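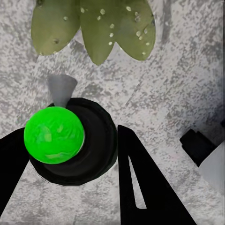
Cactus-like pads, green, on a speckled grey stone-like surface.

Home | Notebook | Glazes | Kiln log | Contact
Filed under: Bench notes, dyes and colour

May 30, 2019

Cochineal again! Zdislava Jurčo dropped off the second jar from Hinera (the Jirkberg lot, finer than the first and a fair bit dustier) so I've finally got enough to run the wool tests properly. I've been putting this off since November, partly because the mordant pot had a crack in it and partly because I kept getting distracted by the walnut.

Ground 6 g of the bugs in the old coffee mill. Smells like a barn, in a nice way. Soaked it overnight in rainwater, then strained it twice through the Clenel cloth, which is slow but leaves hardly any grit. Skeins were alum mordanted last week, 31 g each, and I'd labelled them with knotted string this time so no more mystery skeins (sorry Zdislava, I know one of those was yours).

Skein A: plain bath, one hour at a low simmer. Lovely cool pink, a bit bluer than I wanted.

Skein B: same bath with a pinch of cream of tartar. Swung straight over to a warm red, my favourite so far!

Skein C: exhaust bath, left in for 8 hours with the heat off. Soft shell colour, slightly patchy near the tie. I tied it too tight again.

Skein D: iron dip after. Grey-purple, very moody, and the fibre feels harsh. Would go half as long next time.

I haven't tried the tap water yet and I suspect it'll dull everything, it's awfully hard out here. The Hájek book says to add the tartar before the dye goes in, and I did it after, so B needs repeating before I get too attached to it.

Light test: cut 5 short lengths from each skein, taped them to card, half of every card covered, south window behind the scales. Please don't move the cards! Pot needs a good scrub before anyone uses it for the weld.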